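Why I don't believe the two-arm numbers yet

I have spent most of April arguing with a result, and I'd like to get the argument out of my notebook and on to the blog before I lose patience with it.

The claim comes from our own side of the house, so I can't be accused of picking on strangers. Livano is a policy for two arms working at one table. You give it a short instruction and the arms are supposed to sort out between them who fetches what. The previous method, Hrubý, used a hand-written rule: whichever gripper is nearer takes the object. Livano learns the choice from demonstrations. The draft says the learned choice is better, and says it with a bar chart in which one bar is a good deal taller than the other.

Maybe it is better. I would still like to know what was being compared.

We trained on 438 demonstrations, all of them teleoperated in the Povo lab, all on the same table. The objects are the sort of thing you find in a desk drawer or a lunch bag: a bottle of orange drink, a glue stick, a remote control, a red cube, a blue block.
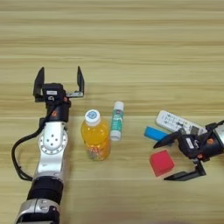 My first complaint is about layout. When I went back through the demonstrations, the bottle was very often on the left and the cube very often on the right. Whoever set the table (I did it myself plenty of times) fell into a habit. If the bottle is nearly always within easy reach of the left arm, then a policy can look as if it has learned to assign work when all it has learned is "bottle means left". The nearest-arm rule would do the same in those layouts, for a different reason, and you would not be able to tell the two apart by watching.

So the interesting trials are the awkward ones, where the habit and the sensible choice disagree. In the draft's test set there are 4 of these. Four! You can't hang a bar chart on that, and you certainly can't hang the word "coordination" on it.

My second complaint is about what gets scored. A trial is marked as a success if the named object ends up in a closed gripper. It says nothing about what the idle arm was doing meanwhile. I have watched runs where the second arm drifted towards the object as well, then stopped short. Is that politeness, or did it just run out of its action chunk? The score can't tell me. Hrubý at least froze the arm it wasn't using, and I never had to wonder about its motives.

Third, the bottle. It is a poor test object and I've said so before. It's tall, it's brightly coloured, and it has a white cap that stands out well. If I wanted to flatter a vision model I would choose exactly this bottle. A fairer test would put more weight on the remote, which is flat and pale and sits on a pale table, and which all our methods seem to dislike.

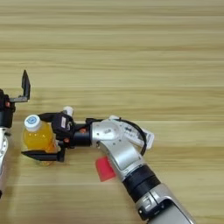 What I asked for instead

After a fairly long meeting I got agreement on a rerun. The changes are dull, but I think they matter more than anything in the model section.

Layouts are now drawn by a script, and the person setting the table is not allowed to tidy them afterwards. Half of them have to be awkward in the sense I described. Both methods get the same layouts in shuffled order, and the person scoring works from video without being told which method is running. The idle arm gets its own column: did it stay put, did it move without harm, did it get in the way.

There is also a third competitor, which I insisted on and which was not popular. It is a lookup table. It knows which arm was used most often for each object in the training data, and it always picks that one. It ignores the camera entirely when choosing an arm. If Livano can't beat the lookup table on awkward layouts, then there isn't a paper in it, only a rather expensive way of storing our habits.

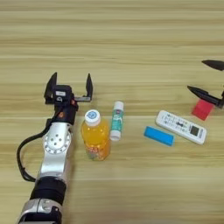
We have budgeted 900 trials across the three methods, which sounds like a lot until you split it by object and by layout type, at which point some of the cells look thin again. I'd have liked more. The Valleck grippers need their finger pads checked every so often and that eats the afternoons, so I took what I could get.

I should say what would change my mind, as it's easy to sit at the back and grumble. If the learned policy clearly beats both rivals when the layout is awkward, and does it for the flat objects as well as the tall one, I'll accept that it is choosing arms on the basis of what it sees. I'd want the 2 training seeds we have to agree with each other too. In the draft they were averaged, and when I asked for them separately the gap between seeds was uncomfortably close to the gap between methods. That sentence ought to be in the paper whatever happens.

One colleague's reply was that the robot "obviously looks like it knows what it's doing". I've heard this about nearly every system I've worked on, including one that was replaying a recording.

The scoring sheet is done and the layout script works, apart from a bug that sometimes puts the glue stick on top of the remote. I'll fix that first.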